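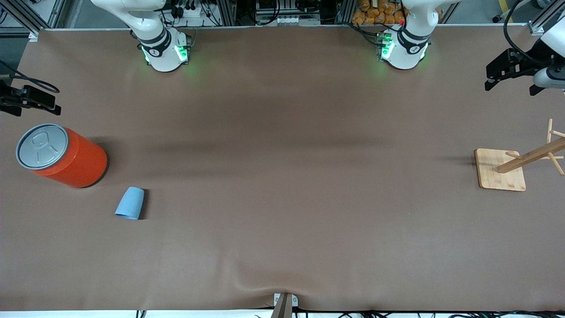
Berkari export desk subscription, three months in

Quick one as I have a shipment to chase. We sell bakery fittings, small firm, mostly to buyers in Turkey and Georgia. Signed up for Berkari in January after the old customs software died on us. It does trade paperwork: invoices, origin certificates, tariff code lookup, payment tracking. $295 a month for 3 users.

Good stuff first. Tariff lookup is fast. Type the product in plain words, get a code, usually the right one. Invoices in two currencies, no fuss. Origin certificates used to eat a whole morning, now 20 minutes. Big plus.

Not so good. The bank matching. Part payments confuse it every time, so a buyer who pays in two goes shows up as overdue AND overpaid. Had to fix those by hand. Exchange rates update once a day, overnight, no way to force it. Annoying if you quote in lira.

Support is email only. Got Delali Amegashie twice, she was great, knew the forms cold. Otherwise expect a two day wait. Setup fee was $817 which I thought was steep, and teh import of our old customer list still dropped every accent.

Compared to Zuvero: cheaper, better forms, worse reports. Zuvero's reports are lovely but you pay for them.

Would I renew? Yes, for a year. Not longer till they sort the part payments.

4 out of 5. Maybe 3.5 on a bad week.

Comments

Gordon Dhillon: Same problem with part payments. Split the invoice before you send it, works ok for us.

Amerley Quartey: Does it do letters of credit yet? Sales guy was vague

Jonas Aigner: @Amerley only as an attachment, you cant track them.

Contact | © Gesside Trade Notes | Back to top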